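Search this site Go Popular searches: vacuums, air fryers, label makers

Two months with the Orton arm: can it pick up after my kids yet?

October 14, 2021

So I finally got my hands on an Orton! If you read my post about the Pledum window washer you know I'm a sucker for anything that promises to do a chore for me, and you also know how that one went (streaks, so many streaks). The Orton is a tabletop arm with a two-part hand, a little camera by the wrist, and an app that is supposed to let you teach it small jobs. The kit cost me $2856 with the clamp, and my husband Fuseini would like everyone to know he was not consulted.

My test chore was toy pickup. I wanted something real, something that has to be done in this house every single night, and picking stuffed animals off a table seemed like a fair place to start. Soft things don't break, they don't roll, and if the arm drops one, who cares.

Setup took me a whole evening. The manual is fine until the calibration part, where it sends you to a web page that was down, so I called Zane Stankevičius from the repair shop and he talked me through it over the phone. After that it was pretty smooth. You guide the hand to a toy a bunch of times, you guide it to the bin, and then you let it try on its own.

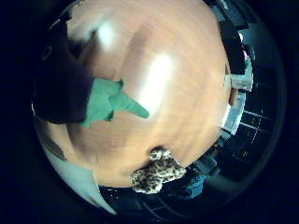 My best run was 54 tries in one sitting, and it got 12 of the toys into the bin without me touching anything. I know that sounds terrible, but in July, when I borrowed my friend Mariama's older Aleo for a weekend, I got 2 out of the same number, so I was kind of thrilled! The misses are mostly the same miss. The hand closes on a fold of fabric, lifts, and the toy slides right out. Anything with a long skinny bit goes better, and the lumpy ones just get shoved across the table. Shiny wood doesn't help either - once I threw an old bath towel down it seemed to find things faster.

Speed is the other thing. My four-year-old clears the table in the time it takes the arm to think about one bear, and she works for raisins.

What I like: it's quiet, it stops the second you bump it, and the grip pads wash in the sink. What I don't: the app logs you out constantly, and the clamp left a dent in my table edge.

Would I buy it for chores? No, not this year. For tinkering, yes, and I'm keeping mine. Next up I want to try socks.

We use cookies to remember your preferences. Accept Manage settings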